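Home | Projects | Reports | Contact
2021-09-17
By Innes Geddes

4. Equipment Budget

The Cinurlow project was allotted $2000 for hand-held gripper equipment. The quotation from Treltix came to $1658 and was accepted in March. A full arm from Gurnura, at $3822, was deferred. 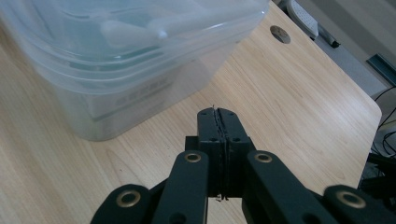 Figure 3. Hand-held gripper with fingers closed, at a desk with a storage container.

Replacement finger padding is requested for the coming term. The remaining $342 should be held for this purpose.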